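The House Rules

How a garment-handling shop in Trurnberg wrote its own code of practice for robots that touch clothes

The document is called Skulik and it has 73 rules. It lives in a ring binder next to the kettle at Flonura, a company that builds and runs robots for sorting and folding returned clothing. A copy is on the server too, but people use the binder, and the pages on grippers have gone soft at the corners.

Tarcísio Xavier wrote the first version in his second year at the company. He had come over from machine safety, where there is a standard for most things and a person whose job is to know which one applies. What he found at Flonura was a well-guarded robot cell and almost nothing on paper about the clothes.

"The safety side was fine. We had the risk assessment, the stops were in the right place, people knew where to stand," he says. "Then I asked what the robot was allowed to do to a jacket, and I got four different answers."

The general safety standards for industrial robots are written to keep people from getting hurt. They have little to say about a snagged knit or a zipper pull yanked off its slider. A company that handles other people's goods has to fill that gap for itself, and most do it by habit. An operator learns that a certain fabric needs a slower close, tells the next shift, and leaves for another job a year later.

Skulik began as a list of those habits. Xavier sat with the operators through May and wrote down what they did when something felt wrong. Some of it went in as spoken. Rule 2 still reads: "If you would not pull it that hard with your own hand, do not let the robot."

Rules for the grip

The longest section covers contact between gripper and cloth. It starts with the fingers themselves. They must be inspected by eye and by touch before each shift, with a scrap of fine knit drawn over every edge that can meet a garment. If the scrap catches, the finger comes off the machine. Scuffs on the outer faces are allowed. A burr on a contact edge is not, however small.

This distinction took a while to settle. The first draft said fingers must be "free from damage," and under that wording nearly every gripper in the building would have been out of service by lunch. Metal that works all day gets marked. The rule now asks where the mark is and what it can touch.

Next come the parts of a garment. Plain cloth can be gripped anywhere. Zippers, buttons, hems with overlocked edges and any place where several seams meet are listed as "hard features," and each has its own page. On a zipper, the fingers may close across the teeth only at low force, and the pull tab must be accounted for before the arm lifts. At a seam junction the rule is to take one layer or all of them - never to guess how many are in there.

The force limits were set by testing. Flonura bought garments by weight from a textile merchant in Cheetham and logged 2445 grips on them, recording the force setting and any mark left behind. Xavier would have liked more. Knits made up a large share of the lot and heavy coats hardly any, and the coat limits are printed in gray to show that they are provisional.

Rules for the table

A shorter section deals with the surface under the clothes. It must be wiped between batches, and the joints and rails around it brushed out at the end of the day, as lint and grit collect there. Pale garments wait until this has been done. The color of the surface is left open, but whatever is chosen has to contrast with the batch well enough for the cameras to find an edge.

Operators sign for the table on the same sheet as the fingers. It was two sheets at first, and the second one kept getting lost.

At the fingertips

Much of the code comes down to a few centimeters of cloth. A zipper running down between two fingers and a strip of fabric pinched near a seam fall under different pages.

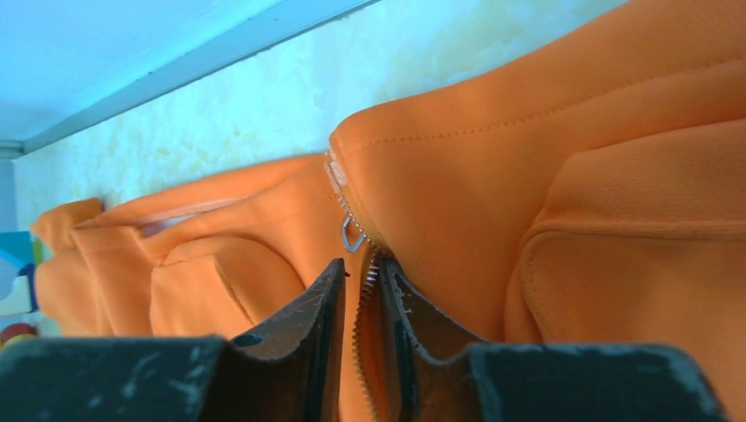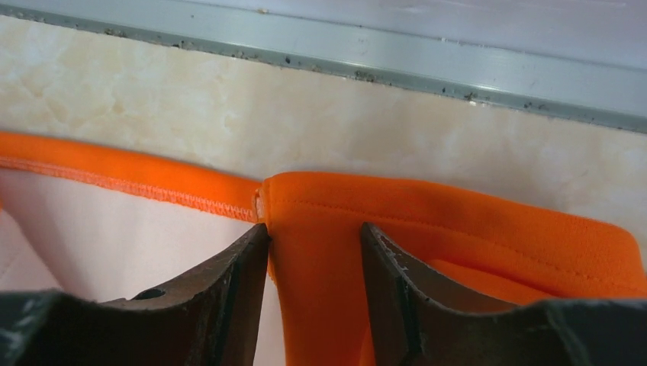

When a rule is wrong

Anyone on the floor can strike out a rule in the binder with a pencil, provided they write the reason beside it. The rule still stands until the monthly review, where it is either fixed or rubbed back in. Over 50 rules have been changed this way, a few of them more than once.

The page on drawstrings has been rewritten more than any other and Xavier does not think it is right yet. The current text says to secure both ends before moving the garment, and operators point out that one end is often inside the hem. For the time being, anything with a missing drawstring end goes to a person.

Flonura has started lending the binder to customers who want to know how their stock is treated. One sent it back with pencil marks in it, and those went to the review along with the rest.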